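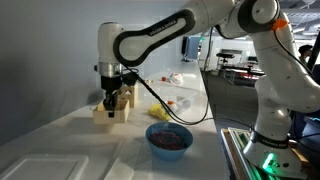 Minutes of the winter equipment meeting, Skekthorpe Airport

Time: 9:30 to 10:45, operations building, upper room
Present: airfield maintenance, ground handling, tower liaison, purchasing

1. Minutes of the May meeting
Accepted with one correction. The delivery term for the Prondis sweepers is 25 weeks, and it was written there as days.

2. Runway sweepers
Purchasing informed that Prondis confirmed the order for two sweepers. The blade width was discussed again. Maintenance prefers the wider blade, but the turning space beside the Chien hangar is small. It was agreed to measure the space before the order is closed.

3. De-icing fluid
The stock in the north tank is 3693 liters. Ground handling considers this too low for the first cold weeks and asks for a second delivery before the season. The supplier Plevina offers a better price when we take 200 drums together, however we have covered storage for only 145. Purchasing will ask if the delivery can be divided in two parts at the same price.

4. Training of drivers
New drivers must finish the radio course before they go on the runway alone. The tower asked that all vehicles use the same call sign order as last winter. Agreed.

5. Stand lighting
The lamps on the west stands were reported again. Electrical department did not send an answer yet. The point stays open.

6. Other matters
Ground handling asked for new gloves in large size. Maintenance will look in the store.

Actions
Maintenance: measure the turning space, check gloves
Purchasing: write to Plevina and to Prondis
Tower liaison: send the call sign list to all departments

Next meeting: same room, 9:30, date will be sent by mail.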